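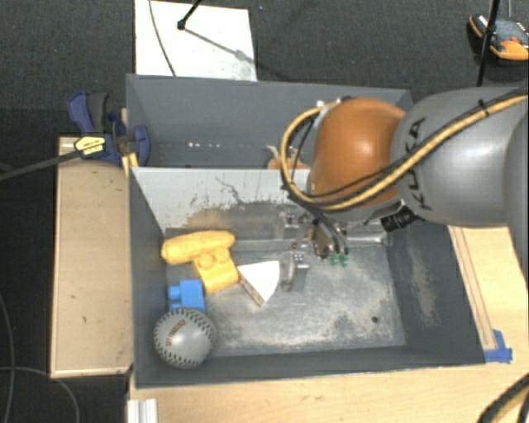

Menos pinzas y más cajones feos

Llevo desde junio leyendo comparativas de pinzas y estoy harto. Todas iguales: tabla, porcentaje, vídeo a cámara rápida, ganador. Y luego compras la ganadora, la montas y no te coge una arandela apoyada en el suelo de una caja. Así que escribo esto deprisa, entre tanda y tanda, antes de que se me pase el enfado.

Mi tesis, por si alguien no quiere leer más: comparamos mal. Comparamos la pinza cuando lo que manda es el cajón, los cables, la muñeca y el tonto que decide qué objetos se meten dentro. Ese tonto en mi taller soy yo.

Los datos. 1527 intentos de agarre con 2 pinzas, la Flanora de dedos metálicos y la Marwat, que es de dedos blandos y cuesta bastante más. Mismo brazo, un KUKA. Mismo contenedor, de madera pintada de gris con el fondo de chapa. Mismos cacharros: bloques de juguete, un auricular de teléfono de plástico, una pelota tipo béisbol, una cuña blanca, un soporte metálico pequeño. Nada de cubitos de espuma impresos para la ocasión.

Primera cosa que aprendes: la pelota no sirve para nada. La coge cualquiera. Dedos duros, dedos blandos, con la cámara mal calibrada, da igual. Y sin embargo está en todas las pruebas que he leído, y sube la media una barbaridad. Si quitas los objetos fáciles de una comparativa comercial te queda media tabla, y esa media tabla es la que interesa. El soporte metálico, en cambio, plano, pequeño, pegado a la chapa... ahí se acaba el catálogo.

Segunda. Las paredes. En mesa abierta el brazo llega por donde quiere y todo el mundo es buenísimo. Mete el objeto en una esquina, contra la pared, y resulta que la muñeca no cabe, que el dedo toca antes de tiempo, que el planificador te ofrece una postura de contorsionista. De los fallos que he podido atribuir a algo con seguridad, 90 fueron por esto: objeto bien visto, punto de agarre bien elegido, imposible entrar. Ninguna de las dos pinzas tiene la culpa. O la tienen las dos, por anchas. En las fichas técnicas te dan la apertura máxima con dos decimales y el ancho exterior de los dedos hay que sacarlo del plano con una regla. Con una regla, en serio.

Tercera, los cables. Nadie habla de los cables en las comparativas y es media vida. Un mazo enfundado que va por encima del brazo tira, roza, se engancha, limita el giro de la última articulación. Cambias de pinza, cambia el cable, cambia la rigidez, y ya no estás comparando lo mismo. A mi me pasó con la Marwat: iba peor en los giros largos y estuve a punto de escribir que era culpa del controlador. Era una brida. Repetí 700 intentos por una brida.

Del controlador también tengo queja, ya que estamos. El Cundale hace bien lo que hace, pero te pone el umbral de fuerza en un menú escondido y con un valor por defecto pensado para coger cajas de cartón. Con dedos metálicos contra chapa metálica eso es un disparate. Lo bajas y entonces se para al menor roce, y el fondo rayado tiene rozes por todas partes. No hay término medio de fábrica. Lo encuentras tú, a base de tardes.

Me dirán que un banco de pruebas tiene que ser limpio y repetible. Lo de repetible, de acuerdo. Lo de limpio no. Un cajón nuevo, recién pintado, mate, con luz de estudio, favorece a la cámara de profundidad y a nadie más. En cuanto la chapa se raya y coge polvo cambian los reflejos y la nube de puntos sale con agujeros. Pues así es el cajón de cualquier fábrica a los tres meses. Yo el mío no lo pienso repintar. Una vez lo limpié a fondo por una visita y me subieron los resultados dos días seguidos, una maravilla, completamente inútil.

Lo de Prunthorpe, que es la comparativa que cita todo el mundo, tiene justo este problema. Trabajo serio, ojo, mucha más gente y más horas que yo. Pero objetos separados, fondo liso, paredes bajas. Su pinza ganadora en mi cajón queda segunda de dos. No digo que esté mal medido, digo que miden otra cosa y el titular no lo avisa.

¿Y cuál compro? Me lo preguntan siempre. Para piezas planas sobre chapa, la Flanora, con las puntas cambiadas por unas que agarren algo. Para cosas de plástico con formas raras, la Marwat, si te llega el presupuesto. Si tienes un poco de todo, la barata, y el dinero que sobra en una segunda cámara para las esquinas. Esto último es opinión, no lo he medido bien todavía.

Lo que pido a quien publique la próxima tabla es poco. Foto del cajón. Lista de objetos, con los fallos de cada uno por separado. Ancho exterior de los dedos. Por dónde van los cables. Cabe en media página y ahorraría muchas compras tontas, la mía del año pasado incluida.

Me vuelvo al soporte metálico, que queda tanda para rato. Si alguien tiene las hojas de fallos de Prunthorpe desglosadas por objeto, que me las pase.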